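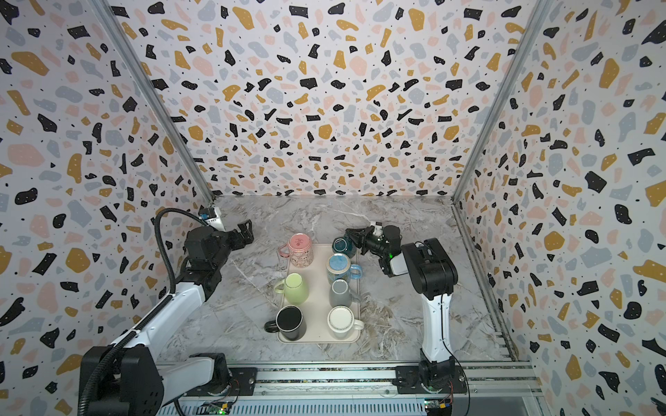

흰 쟁반과 머그잔들, 그리고 양옆의 로봇 팔 두 대

**발표자 노트: 결측값과 함께 살아가기**
2024년 9월 30일, 대학원 신입생 세미나, 헬스트룀(Hellström) 강의실
질문 시간까지 합쳐서 50분. 물 챙길 것. 마이크는 왼쪽 것이 소리가 낫다고 함.

**들어가며**

안녕하세요, 다들 점심은 드시고 오셨는지 모르겠습니다. 이 시간대가 제일 졸린 시간이라는 걸 저도 잘 알고 있고, 제가 학생일 때 바로 이 강의실 뒷줄에서 꽤 달게 잤던 기억도 있어서, 조시는 분이 계셔도 크게 서운해하지는 않겠습니다. (웃음 기다리기. 안 웃으면 그냥 넘어가기.)

초대해 주신 Veerle Van Acker 교수님께 먼저 감사드립니다. 지난봄에 메일을 주셨을 때는 시간이 한참 남은 줄 알고 덜컥 하겠다고 했는데, 어느새 개강을 했네요. 그래도 이렇게 새로 오신 분들 얼굴을 뵈니까 오길 잘했다는 생각이 듭니다.

오늘은 의료 시계열 데이터에서 값이 비어 있을 때 무엇을 할 것인가, 하는 이야기를 하려고 합니다. 화려한 주제는 아니지요. 그런데 제가 박사과정에서 보낸 시간을 돌이켜 보면 모델을 만든 시간보다 빈칸을 들여다본 시간이 훨씬 깁니다. 여러분도 아마 그렇게 되실 거라서, 미리 좀 친해져 두시면 좋겠다는 마음으로 준비했습니다.

**Titum 데이터 이야기**

(천천히. 여기서 늘 말이 빨라짐.)

제가 처음 맡은 데이터는 저희끼리 Titum이라고 부르던 것이었습니다. 병동 7곳에서 모은 입원 기록 3,191건이고, 체온, 맥박, 혈압, 그리고 혈액검사 수치가 시간 순서대로 들어 있었습니다. 요즘 기준으로는 작은 데이터인데, 그때 저는 세상을 다 가진 기분이었어요. 첫날 밤에 바로 순환 신경망을 돌려 봤으니까요.

결과가 아주 좋았습니다. 너무 좋았지요. 그래서 신이 나서 Stavros Xenos한테 그래프를 들고 갔습니다. 옆자리에서 확률 모형을 하던 선배인데, 그래프는 보지도 않고 젖산 수치가 비어 있는 칸을 어떻게 채웠느냐고 묻더라고요. 저는 평균으로 채웠다고 했습니다. 그랬더니 의자를 하나 끌어다 주면서 앉아 보라고 했어요. 그 뒤로 두 시간을 앉아 있었습니다.

(슬라이드 넘기기: 측정 시각 히트맵)

젖산 검사는 모든 환자한테 정해진 시간마다 하는 검사가 아닙니다. 담당 의사가 걱정이 될 때 냅니다. 그러니까 값이 있다는 사실 자체가 이미 누군가의 판단이에요. 제 모델은 수치를 읽은 것이 아니라 의사의 걱정을 읽고 있었습니다. 환자가 나빠질 것 같아서 검사를 냈는데, 검사가 나갔으니 나빠질 거라고 맞힌 셈이지요.

**세 가지 결측, 그러나 너무 교과서처럼은 말고**

통계 수업에서 다들 배우셨을 겁니다. 완전히 무작위로 빠진 경우, 관측된 다른 값으로 설명되는 경우, 그리고 빠진 값 자체와 관련이 있는 경우. 시험에는 이 구분이 나오는데, 실제 데이터를 열어 보면 이름표가 붙어 있지 않습니다. 게다가 세 번째 경우인지 아닌지는 관측된 데이터만으로는 보통 확인할 수가 없어요. 이 부분에서 많이들 답답해하시고, 저도 아직 답답합니다.

제가 해 드릴 수 있는 말은, 데이터를 만든 사람한테 가서 물어보시라는 겁니다. Bamthorpe 쪽 수간호사 선생님 한 분께 새벽 혈압이 왜 이렇게 자주 비어 있느냐고 여쭤봤더니, 안정된 환자는 자게 둔다고 하시더군요. 그 한마디로 제가 몇 주 동안 붙들고 있던 가설이 정리됐습니다. 논문 열 편을 더 읽었어도 그 답은 안 나왔을 거예요.

(시계 보기. 여기까지 20분이면 좋음. 넘었으면 다음의 수식 슬라이드는 건너뛰기.)

**그래서 무엇을 하면 되나**

우선 아무것도 채우지 않은 상태에서 그림부터 그려 보세요. 값을 그리지 말고 값이 있었는지 없었는지만 그립니다. 흑백으로 충분합니다. 저희 연구실에서는 새로 온 학생에게 첫 주에 이것만 시키는데, Chun-yin Fu는 이 그림을 그리다가 한 병동의 시계가 한 시간 밀려 있는 것을 찾아냈습니다. 서머타임이었어요.

그다음에는 단순한 방법으로 기준선을 잡으시면 됩니다. 마지막 관측값을 끌어오고, 관측 여부를 나타내는 표시를 같이 넣어 주고, 마지막으로 잰 지 얼마나 지났는지도 넣어 줍니다. 로지스틱 회귀에 이 정도만 넣어도 꽤 잘됩니다. 복잡한 생성 모형을 쓰지 말라는 말씀은 아니고, 저도 그런 걸로 졸업을 한 사람입니다만, 기준선 없이 시작하면 나중에 무엇이 좋아졌는지 설명할 길이 없습니다.

(수식 슬라이드. 관측 마스크 m의 정의만 짚고 넘어갈 것. 지난번에 첨자 때문에 질문이 길어졌음.)

그리고 평가를 할 때는 다른 병동으로 모델을 한번 데려가 보세요. 앞에서 말씀드린 것처럼 빈칸의 모양에는 그곳의 습관이 들어 있습니다. 한 병동에서 잘되던 표시 변수가 옆 병동에서는 오히려 해가 되기도 해요. Ebbe Isaksson과 제가 1월에 Mosstead 워크숍에서 발표한 것이 바로 이 내용인데, 표시 변수를 넣은 모델이 원래 병동에서는 제일 좋았고 옮겨 간 병동에서는 제일 나빴습니다. 포스터 앞에서 Ebbe가 그 표를 손으로 가리고 설명을 시작했다가, 다들 궁금해하니까 짠 하고 치우더라고요. 저는 그게 참 좋아 보였습니다.

**학생 여러분께 따로 드리고 싶은 말**

(꼭 넣을 것. 시간이 모자라면 앞을 줄이기.)

첫 결과가 틀렸다는 걸 알게 되는 날이 옵니다. 저는 그날 집에 가서 저녁도 안 먹고 누워 있었어요. 그런데 그 틀린 그래프가 결국 학위논문 2장의 첫 그림이 되었습니다. 지도교수였던 Ragnvald Ljungberg 선생님이 그 그림을 빼지 말라고 하셨거든요. 독자도 똑같이 속을 테니 같이 속았다가 같이 나오게 해 주라고요. 그러니 틀린 결과도 날짜를 적어서 잘 보관해 두세요. 코드도 같이요. 저는 코드를 안 남겨서 그 그림을 다시 만드는 데 사흘이 걸렸습니다.

또 하나는, 옆자리에 물어보시라는 것. 메일로 길게 쓰지 마시고 그냥 의자를 돌려서요. 바빠 보여도 대개는 물어봐 주길 기다리고 있습니다. 저부터가 그렇습니다.

**예상 질문 메모**

- 결측을 그대로 받는 모델(트리 계열)을 쓰면 되지 않느냐: 됩니다. 다만 빈칸의 습관을 배우는 문제는 그대로 남는다고 답하기. 병동 이동 결과 다시 보여 주기.
- 다중 대체는 언제 쓰나: 추정값의 불확실성이 필요할 때. 예측만 목적이면 계산 비용부터 이야기하기.
- Titum을 받을 수 있나: 원자료는 공유 불가. 전처리 코드와 합성 표본은 요청하면 보내 드린다고 할 것.
- 연구실에 자리가 있나: 있음! 내년 가을. 끝나고 앞으로 나오시라고 하기.

마지막 슬라이드에 메일 주소 띄워 둔 채로 질문 받기. 노트북 충전기는 강단 아래 콘센트에 꽂혀 있으니 나올 때 빼 올 것.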